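"People throw away the good bread": a talk with the owner of Grirnden bakery
8/25/24
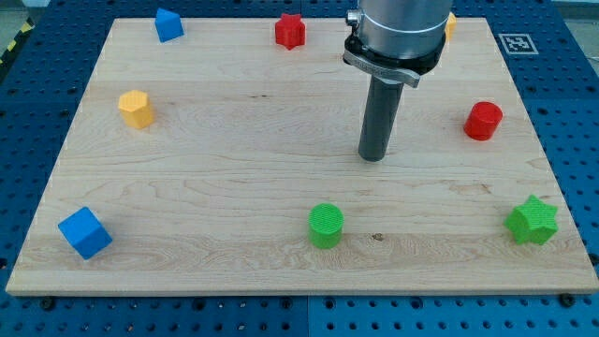 Starting out

She opened Grirnden with one oven and a loan from her uncle. Rye only at first. "I thought everybody wanted rye. They did not." By June of that first year she was down to 2 regulars and a cat.

What saved it was the sesame rings, a recipe from the Kocabaş place down the street, where she used to wash pans. They let her have it for nothing. "I still bring them a bag every morning, they pretend to be suprised."

The numbers

Small shop, long days. She bakes up to 500 rings before a holiday, 200 on a slow morning. Flour comes from Dreltora, always has. She tried a cheaper mill once, didn't like how the dough felt. "Like wet newspaper. I sent it back."

Up at three. Home by two, asleep by eight. Her kids think this is normal.

On day-old bread

This is where she gets loud. "People throw away the good bread! Day two is better for toast, better for soup, better for everything." She sells it half price in a basket by the door and it's usually gone before lunch. What's left becomes crumbs, bagged up for the Bivitz café.

Next

A second oven, maybe. The landlord is thinking about it. She isn't holding her breath, and she doesnt want a second shop, people keep asking. "Who would get up for it? Me? I'm already up."

Open till one, closed when the rings run out.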